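Can machines do the chores yet? Your questions answered
Household and shop-floor robots – FAQ
Maintained by Karthik Mondal for the Skamgate home robotics club. Updated every September.

So, can a robot do my housework?
Bits of it, and more bits than last year! Vacuuming a flat floor is sorted. Moving a box from one known spot to another is pretty well sorted too. Anything that flops, bunches or changes shape is still the fun part, and towels are the classic case.

Why does everybody start with towels?
A mug looks like a mug from any side. A towel can take a million shapes, and half of it is always hiding the other half. A machine has to find an edge or a corner before it can do anything useful – your fingers do that without asking you. 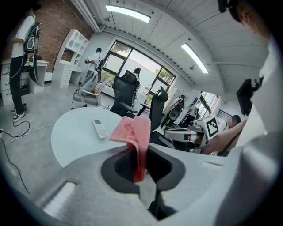
Once it has two corners, the rest is much easier. I've watched the Stunell arm fold 30 hand towels at our open night and it made a tidy job of all but three. I was thrilled, and I don't mind saying I clapped.

How do robots learn this sort of thing?
Lots of them learn from people. Somebody does the chore with a hand-held gripper, the movements are recorded, and a program learns to copy them. It's a lovely idea, as you don't need a robot in the room to teach one.

Is the shop floor ahead of the home?
By a long way. The Grorance line near us packs the same 80 parts all day under the same lights, and the bench never moves. Your kitchen gets rearranged every time somebody makes toast.

What about wiping a table?
Wiping is coming along nicely. Pushing a cloth over a flat top is well within reach. Picking the cloth up neatly, working around whatever has been left on the table and judging when it's clean are harder – stickiness is hard to see.

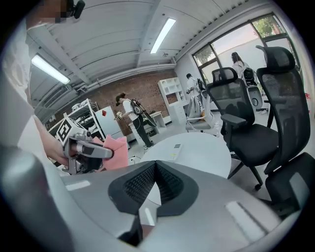 Should I wait for a robot before buying a new dryer?
Buy the dryer. A home machine that empties it, folds the load and puts it all away in the right cupboards isn't something I'd plan a laundry around yet.

Which chore will be next?
My favourite to win is clearing the table after tea. Plates are stiff and the trip to the sink is short. The Saraç kit already manages plastic ones at our club, at a snail's pace, and I could watch it all evening.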